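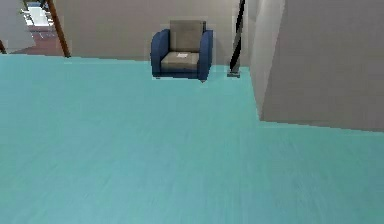 Navy armchair with gray cushions, against a beige wall.

Jobs > Mining & Water > Field and Permitting

Water Permitting Coordinator, Onder Basin
Posted September 1, 2025
Print | E-mail this job
12 shares | 0 comments

Korniso Minerals pumps brine, dries it in ponds and sells what is left. We do this in a valley where it rains when it feels like it, and where every neighbor owns a well and an opinion. We need someone who can get along with both.

You would look after our groundwater permits at the Paterson and Ullent well fields. That means 24 monitoring wells, a quarterly report to the state, and a renewal application due in November that currently stands at 361 pages. Some 80 of them are maps. You are free to make it shorter - your predecessor made it longer.

Most people only think about water when they are standing at a sink. Your job starts well before that. At public meetings you will be asked whether our pumping has anything to do with somebody's kitchen tap, and you will have to answer with numbers, in plain words, to people who have driven an hour to hear them. A gray pedestal basin with a tall, thin faucet says nothing about where its supply comes from. You will, and there will be follow-up questions.

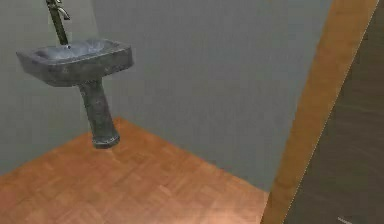
The contract runs 12 months and may be extended if the permit is. You should have a degree in hydrology, geology or something you can argue is close, and you should have read a water permit to the end at least once. A driver's license is required. Spanish is useful. Enjoying spreadsheets is allowed, though please don't lead with it. The truck has a radio but gets one station, and the faucet in the field office is nowhere near as tall or slender as it might be - bring a narrow bottle.

Send a resume and one page on a permit dispute you've worked on, including who won, to Gerasimos Katsaros, Water Resources, Korniso Minerals, Onder office. He reads everything, slowly.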